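讲稿备注：桌上剩下的东西
（给自己看的，投影时别打开这一页。上次打开了。）

开场。别问“大家下午好吗”，六月的下午三点没有人好。直接说题目：今天讲会议桌，准确说是讲散会以后的会议桌。

先承认我不是研究家具的。我在Visetti做了四年办公室空间，工作内容是听人抱怨椅子。抱怨听多了，会对椅子以外的东西产生感情，比如桌面。

第一段，圆桌。选圆桌的理由大家背得出来：平等，没有主位，人人看得见人人。Oda Brekke当年给Movia做方案，这段话写了满满一页，客户很感动，当场签字。搬进去第二周，主位就出现了，在离插座最近的地方。停顿，等笑。没人笑就接着讲，不要解释。

第二段，三层理论。名字是我起的，听着比实际的学问大。一张公用桌子上的东西分三层。底层是“常住户”：垫子、线、充电的东西，谁也说不清是什么时候来的。中间层是“客人”，开会带来，开完应该带走。最上面一层是“碎屑”：贴纸、便条、包糖的纸。清洁的人只敢动最上面一层，行政的人只敢动中间一层，底层没有人敢动，怕一拔线楼里哪个地方就黑了。

换图。换完先喝水，给后排时间看。 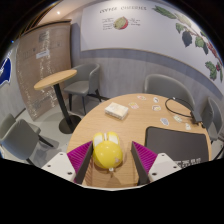 第4期，第6页

浅色木头的圆桌，灰色软面椅子，弧形靠背，典型的“我们很友好”配置。我想让大家先看鼠标。黄的，亮黄，往那儿一立，像开会时唯一做了准备的人。采购鼠标的理由一向是省钱和耐用，从来没有哪张申请单上写“因为它看着高兴”。我认为应该允许写。

然后是贴纸，浅粉、浅黄、浅蓝，散在桌子远的那一半。按我的理论属于碎屑层，可是碎屑层里贴纸的地位最高。纸屑大家会扔，贴纸不会，总觉得将来有一台电脑配得上它。我抽屉里有一叠，等那台电脑等了六年。

左边远处那个白色的小方包，看着像纸巾，也可能是个小盒子。我在Åberg讲这一页的时候，台下为它争论了一阵，比问答环节热烈。这次如果又有人争，让他们争，可以省掉第五段。

右边，黑色的细线绕了一圈，通向桌边一个黑色的小东西，可能是充电器。常住户的标准长相。旁边那块深灰色的，鼠标垫，或者合上的笔记本，我不下结论，边上有一行白字，糊得读不出来。请前排不要站起来读。

第三段，实际的做法。这里语气放正经一点，有人是拿了公司的钱来听的。

先给底层办户口。每根线贴个标签，写上它喂的是谁。贴完你会发现有的线谁也没喂，那就请它走。Plirnex的办公室做过一遍，清单上一共99样东西，有一样登记为“插着，暂不讨论”。这个登记方式我很欣赏，后来自己家里也在用。

再给客人一个去处。一个浅盘，放在门边，不要放在桌子中间。放在桌子中间的盘子第二天就成了常住户，里面会长出回形针和别国的硬币。盘子要浅，深了就是抽屉，抽屉的事是另外一场讲座，另外收费。

碎屑层我建议宽容。散会时谁最后走谁抹一遍桌子，贴纸归他。用过的地方，抢着最后走的人明显多了，会也因此长了，利弊请各位自己算。

第四段，预算。主办方要求必须有一个数字，所以放一个：1,209，整套标签、浅盘和抹布的花费，币种写在讲义背面。翻页要快。

第五段（时间不够就跳）。椅子要不要推回去。我的立场：要推，但是别推到底，靠背顶着桌沿，下一个人拉出来时会磕木头。Oda不同意，她认为椅子应该保持有人刚离开的样子，显得公司有人气。我们为这件事吵过整整一顿午饭，吃的是鱼，账单我付。

备用问题，冷场时自己问自己：“那无线的东西呢？”答：无线的东西也要充电，充电就有线，线就绕在桌上。说完指一下屏幕，图如果还在的话。

收尾。谢谢主办方，谢谢借我翻页笔的人，翻页笔讲完当场还，别像上次那样带回家。提醒大家把自己面前的杯子拿走。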